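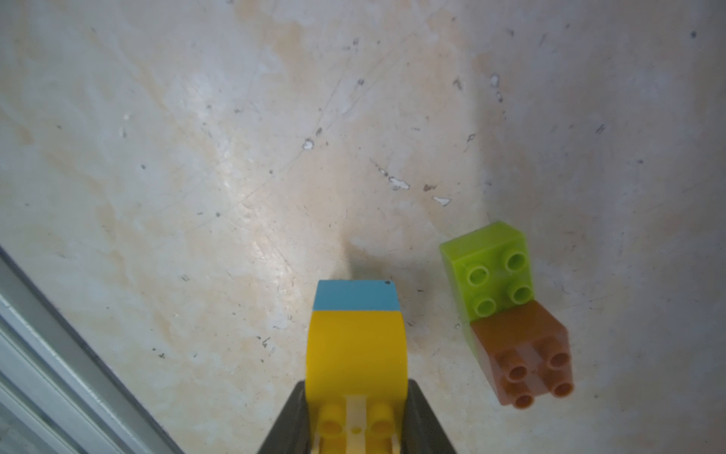 Large toddler bricks, yellow and light blue

Toy rotation in a small apartment: does it work, and where do you put the toys that are off duty?

linoleum_duke

We live in a one-bedroom in Gudcombe with a two-year-old and what I can only describe as the inventory of a mid-sized store. Both sets of grandparents express love in plastic. There are big bricks, there is a farm that moos when you walk past it at night, and there is a ride-on thing from Kröger that doesn't fit through the bathroom door, though it has been tried many times at speed.

Everyone online says "toy rotation." You put most of it away, leave a little out, swap every so often, and the child greets each old toy like a friend back from sea. Fine. My problem is the "away" part. We have one closet and it's full of coats and a vacuum. Under the bed is already suitcases. I looked at the Skivell storage benches and they're nice, but he can open the lid, so that's just a toy box you can sit on.

Also, how do you decide what stays out? And how often do you swap? I've seen everything from daily (who are these people) to once a season. I tried it for a weekend and he spent most of it standing outside the closet saying "moo."

Willing to buy something if it's under 30 dollars and doesn't need drilling. Our lease has strong feelings about walls.

pocket_casserole

We've done this since our oldest was 12 months, in an apartment with no closets at all unless you count the one the water heater lives in.

Storage first. Empty the suitcases. They're sitting under your bed holding air, or in our case holding smaller suitcases. Each one becomes a rotation. They zip, they slide, they have a handle, and a toddler can't do much with a zipper if you turn it to face the wall. When you travel, you dump the contents on the bed and deal with it when you get home, like adults. Cost is zero dollars and your lease will never know.

If you really do need the suitcases, the flat zip bags sold for winter blankets do the same job. Get the opaque kind. I bought clear ones the first time and might as well have put up a billboard.

For what stays out, I go by what the toy is for. Something to build with, something to push around, something to cuddle or boss, and a few books. The bricks never rotate here. They're the only thing both kids will sit down with while I cook, and I'm not about to put that in a suitcase out of principle. You're allowed to have permanent staff.

I swap when I notice I'm picking things up that haven't been played with, only walked on. It tends to be every couple of weeks, longer in summer when we're out more. Do it after bedtime. It takes me 10 minutes now, but the first big sort ate a whole evening and most of a pizza.

As for the farm, take the batteries out. It's still a farm.

One more thing: tell the grandparents you're rotating and ask them to keep a batch at their place. Ours were flattered. It's now their storage problem and they think it was their idea.
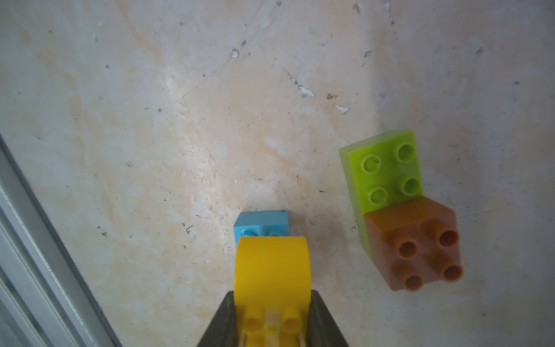

gravel_and_tea

I'd push back on the permanent staff. We left our building toys out all the time and they turned into floor. We packed them up for most of July and when they came back there were towers again, and arguments about towers, so it was a real return to form. Try it once before you decide they're exempt.

Agree on the opaque bags. Disagree about suitcases if you're near the coast like we were, ours smelled like a boat.

mild_sprocket

just get rid of half of it

linoleum_duke

Suitcases it is. They were, in fact, holding smaller suitcases. Farm batteries came out last night and he now does the moo himself, with more feeling. Does anyone have a rule for puzzles? I've got pieces from the Pluditeo ones in both bags and I suspect one in the vacuum.

pocket_casserole

Zip bag per puzzle, bag goes in with the board. Check the vacuum before you empty it over the trash.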